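Introduction to Population Health
Handout 6: How to read a mortality number
Prepared by Xinyi Lu, with corrections from Guilan Qin

Please read this handout before the seminar and bring your calculator. The reading from February (the chapter on age structure) is needed for section 3.

1. Counts and rates

A newspaper tells us that 346 people died of stroke in the district of Skendel last year. Many students write in their homework that this is "high". We cannot say so yet. We need to know how many people live in Skendel, how old they are, and for how long we counted.

The crude death rate is the number of deaths in a period, divided by the population in the middle of the period. Usually we multiply it by 1,000 or by 100,000, so that the number is easy to read. The word "crude" does not mean that the rate is bad. It means that nothing is adjusted.

Please always write the unit. "The rate is 28" has no meaning. "28 deaths per 100,000 persons per year" has a meaning, and another person can check it.

2. Case fatality is a different thing

In case fatality, the number below the line is people who have the disease, and the healthy population is not counted. Suppose the town of Yin records 200 confirmed cases of a lung infection and 28 of these patients die. The case fatality is 28 divided by 200, so 14 percent.

Guilan Qin asked me to add a warning to this section. Confirmed cases depend on testing. If the clinic in Yin tests only patients who are sick enough to come to the hospital, mild cases are missing from the number below the line, and the result becomes too large. When testing is made wider, the case fatality can fall in one month although the treatment is the same as before. In the last exam several of you explained such a fall by "better medicine". It may be true, but the table did not show it.

There is also the problem of delay. A patient who is counted as a case today may die three weeks later. During a growing epidemic, deaths are therefore always behind the cases.

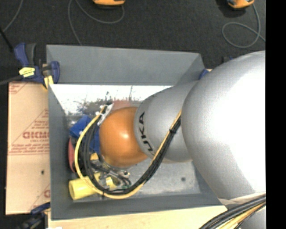 A simple way to reduce this problem is to follow one closed group of patients until each of them has recovered or died. It takes longer, and the group is often small, but the fraction is easier to defend.

3. Age structure

Kikeo is a coastal town where many people move after they retire. Sornen has a university and many young families. The crude death rate in Kikeo is much higher. Before we say that Kikeo is an unhealthy place, we compare the rates inside each age group. In our data set the rates for persons over 70 are almost equal in the two towns, and for persons under 40 Kikeo is even a little lower.

Direct standardization uses the same idea. We take the age-specific rates of each town and apply them to one standard population. The steps are on the worksheet. Do not round before the last step.

4. Excess deaths

Excess deaths are the observed deaths minus the expected deaths. The observed number is usually quite reliable. The expected number comes from a model, most often an average of earlier years, and here the authors make choices. Look for which years they used and whether they corrected for population growth.

Exercise for the seminar

Sornen observed 2,175 deaths in one year. The model expected 1,829. Calculate the excess, and write two sentences about what this number does not tell us about the causes of death. Then describe what happens to your answer if one of the earlier years had a very strong influenza season.

Handwritten answers are accepted if I can read them.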